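Speaker notes: Automation in the Skodville stockroom, and what it has meant for staff
Staff and managers' briefing, 18th November

Opening. Thank the hosts. The session concerns the people who work the shelves at Skodville, and the equipment only where it touches their day.

Point one: where we began. Before the change, each picker at Clinder handled up to 900 items in a shift, most of them drinks and small packaged goods. Bending to the lower level was the most frequent complaint in the staff survey.

Point two: what has moved. The arm now takes part of the shelf work. In the trial month it completed 1,974 picks, of which 1,562 needed no help from a member of staff. Pause on the difference. Those remaining picks are somebody's work, and under the old job descriptions that work had no name. Adis has since added it to the grade.

Point three: skills. Staff have asked for proper training on stopping and restarting the arm, and for time to do it within paid hours. Management has agreed to both. The second group starts in December.

Point four: drinks cans and bottles. Cans stand close to the arm's working space, and the shelf has an upper and a lower level to consider. Staff should know the stop procedure before reaching across.
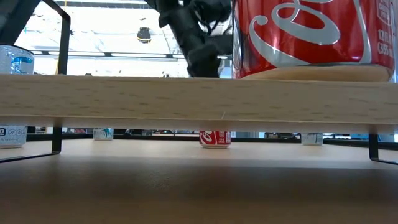
Mendonça: I would add that the quiet is what people mention to me most. You used to talk across the shelves all shift, and now you wait for a light to change. Please put that in the report as well.

Close. Take questions. Refer pay queries to the personnel office.

Comments

Skodville nights: Will the new grade be backdated to the trial?

R.T.: Clear talk, thank you. More on breaks next time, please.

Contact the personnel office | © Clinder | Back to top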